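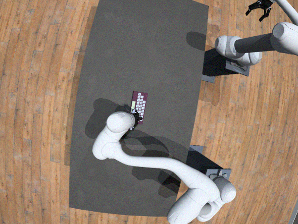 Wiltham voters should be able to find out who paid for a campaign mailer before they cast a ballot, and under the current city rules they often cannot, Mwende Muli told the city council at its evening session.

The council went on to pass the Campaign Mail Disclosure Ordinance by a vote of 6 to 3. The new rules take effect in time for the November election and cover every race for mayor, city council and the Bostaven water board, along with local ballot questions.

WHAT THE ORDINANCE DOES

Any person or group that spends more than $600 on printed campaign mail in a city race will have to file a copy of the mailer with the city clerk within two business days of the first mailing. The filing must name the person or group that paid for it, the printer, the amount spent and the number of pieces sent. The clerk's office will post each filing on the city website by the end of the next business day.

Under the old rule, groups outside a candidate's own campaign reported their spending once, 30 days after the election.

The ordinance also requires a "paid for by" line in type no smaller than 10 points on the same side of the mailer as the postal address. If the payer is a group, the mailer must list its three largest donors for the current election cycle. Candidates' own campaigns are exempt from the donor line but must follow the other rules.

Late or missing filings will carry a fine of $159 per day, up to the full cost of the mailing. A first late filing of one day will bring a written warning.

"We heard from a lot of people who got something in the mail the weekend before the last election and had no way to learn where it came from," said Council President Gitau Kaijage, who sponsored the measure. "They will be able to look it up now. That is all this does. It doesn't tell anybody what they can say."

BACKGROUND

The measure grew out of last year's race for the Bostaven district seat, which was decided by 88 votes. In the final week, several mailers went out under the name Neighbors for a Better Bostaven. The group's spending report, filed after the results were certified, listed a post office box in Zolport and a single donor, Urio Land Partners.

No violation was found. The report was on time under the rules then in force, and the city attorney's office closed its review without action.

A petition asking the council to change the filing deadline was turned in this spring with 2,214 valid signatures. City rules require the council to hold a hearing on any petition that meets the signature threshold. Two hearings were held, one at city hall and one at the Bostaven branch library.

CHANGES MADE BEFORE THE VOTE

The version that passed differs from the first draft in several ways. The spending threshold was raised from $250 after speakers at the library hearing said the lower amount would catch residents who print flyers at their own expense. A section on door hangers and yard signs was taken out. The filing window was lengthened from one business day to two at the request of the clerk's office.

City Clerk Tumaini Kaijage, no relation to the council president, said her office can handle the added work with its current staff through the November election and will report back to the council in January.

"The form is one page and it can be done online," she said. "People who don't want to file online can bring it to the counter. We are open until 5 p.m., and we will stay open until 8 p.m. for the last two weeks before the election."

OPPOSITION

Council Members Kimutai Were and Gitau Mwakalinga spoke against the ordinance before voting no. Were said the donor line would be a burden for small groups that do not have a lawyer or an accountant. He offered an amendment to apply it only to groups spending more than $5,000, which failed 5 to 4.

Mwakalinga said he supports the earlier filing deadline but believes the fines should have been left to a separate vote. "I would have voted for half of this," he said. "I asked that it be split and it wasn't."

The council agreed to take up a review of the fine schedule at its second meeting in February. Any change made then would apply to later elections only.

WHAT FILERS NEED TO KNOW

The rules apply to mail first sent on or after the date the ordinance takes effect. Mail sent before that date does not need to be refiled, though groups may do so if they wish. When the same design is mailed more than once, each mailing needs its own spending entry but only one copy of the piece.

Electronic copies must be PDF files showing both sides of the mailer. Cost figures should include design, printing, mailing lists and postage. Donated services are counted at the price the printer or designer would normally charge.

The clerk's office will hold two training sessions for campaigns and other groups, both at 6 p.m. in the first-floor meeting room at Wiltham City Hall. Dates will be posted with the form. Registration is free, and the slides will be available for those who can't attend.

Residents who believe a mailer has not been properly filed can send a complaint to the clerk in writing. Complaints must include a copy or photo of both sides of the piece and the date it was received. The clerk has five business days to respond.

Media contact: Office of the City Clerk, Wiltham City Hall, second floor.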